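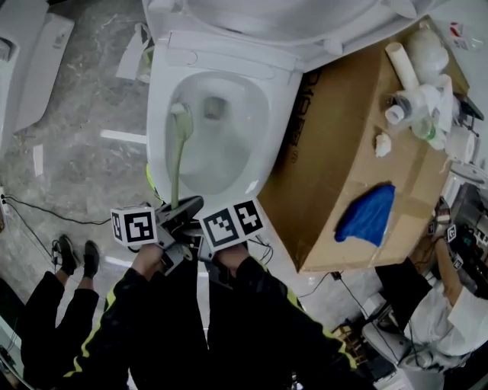
March, bench notes, Drornberg bathroom. Started on the hard water scale problem again. The Stitivau descaler went into the tank at 7:40 a.m., 127 ml, no dilution, and I left the lid off so I could check the float arm. Scale on the fill valve is thick and chalky on the lower side, thin on top. For the bowl I want the dose held below the rim, and a pale green flexible tube with a small white clip over the inner rim is the arrangement to copy, with the other end brought out over the front. The clip needs to sit upper left, away from the drain hole.

Water sample from the cold tap read 33 on the Drandton strip scale, same as the kitchen. The softener is either bypassed or out of salt. Check the bypass lever before doing anything else upstairs.

Soak times so far:

- fill valve cap, 13 minutes, scale wiped off with a rag
- rubber washer, 13 minutes, no change, edge is stiff, replace it
- float arm pin, 2 hours, still rough under a fingernail

The washer in the Ma kit is slightly too thick and the cap won't thread all the way down. Went back to the old one for now. It drips with the cap finger tight and stops with a quarter turn more. Don't use the pliers on it, the plastic already has a hairline near the top.

Tank refilled slowly after the soak. Flushed twice before putting the lid back on. Smell of the descaler was gone after the second flush.

To do: salt for the softener, thinner washer, new test strips (the open tube has gone damp).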